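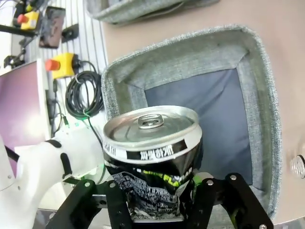 A crushed drink can over a gray fabric bin. The round lid and pull tab have kept their shape.

Sorting Cans, Bottles and Plastic

A drink container is made from one main material. The three most common are aluminum, glass and a plastic called PET. Each one is recycled by a different process, so each one has to be separated from the others first. Separating them is called sorting.

Aluminum

Most drink cans are aluminum. The wall of a can is thinner than a fingernail, and it folds easily when it is squeezed. The lid is a separate piece made from a stiffer mix of metals, and it is thicker than the wall. A can that has been squeezed in the middle may still have a flat, round lid.

A crushed can takes up less space than a whole one. Some recycling centers ask for whole cans because their machines read the label. Check the local rules before crushing.

Aluminum melts at 660 degrees Celsius. The melted metal is poured into blocks, rolled into sheets and pressed into new cans.

Glass

Glass does not fold. It breaks, and the pieces are sharp. Bottles should be set down gently and never thrown into a bin. An adult should pick up any broken pieces.

Glass is also sorted by color. Brown glass blocks some of the light that can spoil a drink.

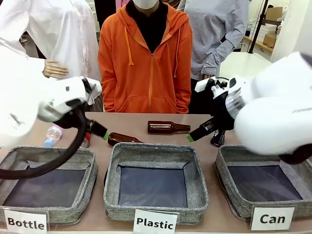 Bottles roll when they lie on their sides, so a sorting table must be level. Caps are made of metal or plastic, and many recycling centers want them taken off glass bottles.

Plastic

PET bottles are light and often clear. Look for a small triangle with the number 1 inside it, usually near the base. The bottles are washed, cut into flakes and melted. The flakes can become new bottles or thread for cloth.

Try It: A Sorting Test

You need three bins, 39 clean, empty cans and plastic bottles, and a kitchen scale. Do not use glass for this test.

1. Label the bins METAL, PLASTIC and NOT SURE.
2. Put each container in a bin. Use the label, the feel and the triangle mark as evidence.
3. Weigh each bin. Subtract the weight of the bin itself. If a full bin weighs 375 grams and the empty bin weighs 152 grams, the containers weigh 223 grams.
4. Look again at the NOT SURE bin with an adult.

Words to Know

Flake: a small, flat piece of cut plastic.
PET: the plastic used for most clear drink bottles.
Sort: to put things into groups by type.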